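The Phone That Stays for the Second Update

In the market streets of Bragança there is a repair shop so narrow that two customers cannot stand in it side by side. Valdir Leite has worked there for many years, and on the wall behind him he keeps a shelf with phones which still work very well but which their owners have given up. I asked him what was wrong with them. He took down one after another and gave me the same answer each time. The screen was good, the battery was good, the camera was good. The software was finished.

"They come because the bank application does not open anymore," he said. "They think the phone is broken. I have to tell them that the phone is old, and they look at it, and it does not look old."

This is a feature about software updates, a subject that most of us meet only as a small message at night, when we want to sleep and the phone wants to restart. For many years the makers of phones talked about updates very little. The new model was the news, and the old model was left to its fate. Now the number of years of promised updates is printed on the box, in letters almost as large as the number of the camera. I wanted to know what stands behind such a promise, who does the work, and why one phone receives its new system in October while another one, bought in the same shop in the same month, receives it in the spring or never.

A small maker with a long list

Pranura is not a big name. The company sells phones in the lower and middle price classes, mostly through telephone operators, and its customers often do not remember the brand when you ask them. It has 52 people in its software department. Nine of them work only on updates for phones which are already sold, and they sit together at the end of a long office, next to the kitchen.

Clémence Sabatier leads this group. She came to Pranura from a company that made navigation devices for trucks, and she says that the truck drivers prepared her well, for they wrote very angry letters. When I visited her she had a big table on her screen, with the phone models in the rows and the countries in the columns. Many cells were green, some were yellow, and there was one row that was almost completely red.

"That one is the Hiria," she said. "I will tell you about the Hiria after lunch."

She explained the normal way first. When a new version of Android is ready, the maker cannot simply put it on the phone. The chip in the phone needs its own small programs, the drivers, and these come from the company that produced the chip. If the chip company decides that a chip is too old, the phone maker stands alone. Then comes the maker's own part, the menus and the camera application and the keyboard. After this the update goes to the operators, and every operator has its own tests and its own calendar. Some answer in a week. Others need more than two months and then send the update back with a question about one icon.

"The customer sees a bar that goes from zero to one hundred," Sabatier said. "For us that bar is half a year."

385 reports

The Hiria was Pranura's best-selling phone for two years. It was cheap, it had a large battery, and in many families it went from the parents to the children. When the company announced that it would get a second big system update, the reaction in the user forum was so friendly that somebody in the office printed the comments and put them on the wall.

The update went out to a first small group of users in the evening. By the next morning the trouble had started. On some phones the screen stayed dark after a call, and the owner had to press the power button many times before it came back. In total the team received 385 reports. The distribution was stopped before noon.

Thaís Portela was the engineer who looked for the fault. She is a calm person and speaks about those weeks without drama, but she remembers every detail. The small sensor above the screen, which notices when the phone is near the ear, came from two different suppliers. The phones in the test laboratory all had the sensor from the first supplier. The second supplier had delivered only during a few months of production, and this fact was written in a document of the factory that the software people had never received.

She found it by asking users for the production code under the battery settings. She wrote to them one by one, in the evening, since this was the time when they answered. When she had 62 codes she put them in order, and all of them fell into the same short period.

"I was happy for one minute," she told me. "Then I understood that we did not have one single phone of this kind in the building."

A colleague's aunt had one. It was borrowed, and the aunt got a newer phone in exchange, which she did not like and gave back as soon as she could. The correction itself was only a few lines long.
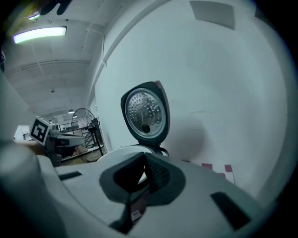
A rice cooker with the lid standing open.

What the user can do

I asked everybody I met for practical advice, and the answers were less technical than I expected.

Misaki Ichikawa writes instructions for the users of Pranura phones, and before that she worked on the telephone line of the customer service. She would like people to look at two dates. The first is the date of the Android version, which everybody talks about. The second is the date of the security patch, which can be found in the settings under the information about the phone. A phone with an older Android and a fresh security patch is in better condition than many owners believe. A phone with a nice new Android and a patch from the year before last should make you think.

She also recommends keeping enough free space. Very many calls to the service line were about an update that did not want to begin, and very often the memory was full of videos which had arrived in family groups. The message on the screen spoke only about an error and gave a number. Ichikawa has fought for years to change this message. In the last version it finally says that there is not enough space and shows a button to the folder with the largest files. She is prouder of this button than of anything else she did in the company.

Her other wishes are modest. Make a backup before the big update, connect the charger, use the home network and not the one in the café. If the update comes in waves, do not look for the file on an unknown website only to have it a few days earlier. A friend of hers did this and afterwards had a phone with the menus in a language that he could not read, and it took them a whole evening to find the word for "language."

The other road

There is also a group of people who do not wait for the maker at all. Kurudus is a free system for old phones, based on the open part of Android, and it is developed by people in their free time. Valdir Sampaio takes care of the version for the Hiria and two other models. He works during the day at a printing house, and he began with this hobby after his own phone stopped receiving updates.

We talked by video, with a bad connection, and he was very honest about the limits. The installation deletes everything on the phone. The camera often makes weaker pictures than before, as the maker's camera software is not open. Some payment applications refuse to start. He does not recommend Kurudus to a person who has only one phone and needs it every day for work.

But for an old device in a drawer he finds it a very good thing. He has installed it for neighbors who use the phone as a radio in the kitchen, or to read, or to talk with grandchildren abroad. His oldest device still receives a new version every month, and he makes this version mostly at night, because the computer needs some hours and he prefers to sleep while it works.

I was surprised to hear that he and Portela know each other. During the problem with the sensor he wrote to her, since he had seen the same dark screen on his own system a year earlier and had blamed himself for it. They still exchange messages. Officially there is no cooperation between Pranura and Kurudus, and both of them asked me to write this sentence.

How long is long enough

The promises on the boxes are becoming longer, and this is good for the buyer. One should read them carefully all the same. Some makers count the years from the day when the model was first presented, and not from the day when you bought it. If you take a phone from the discount shelf, one or two years may already be gone. Some promise only security patches and no new versions. In some cases the patches come every month in the beginning and later only every three months, and this is written in a table which is not easy to find on the website.

Sabatier told me that a longer promise changes the work of her group from the first day. They now ask for a list of all suppliers before the production starts, and they keep several phones from each production period in a locked cabinet. The cabinet was expensive to fill and there were discussions about the money. For the next model they have also chosen a chip for which the producer gives drivers for a longer time, although there was a faster one for the same price.

The Hiria received its second update in the end, some weeks late. There will not be a third one. The row in Sabatier's table will be deleted when the last operator has confirmed the final security patch, and she has already written the message for the users. It is four sentences long, and she has let Ichikawa correct it twice.

When I returned to Bragança I showed Leite where to find the two dates in the settings. He knew it already, of course. He took three phones from his shelf, looked at the patch date on each of them, and put one back into the glass case for sale.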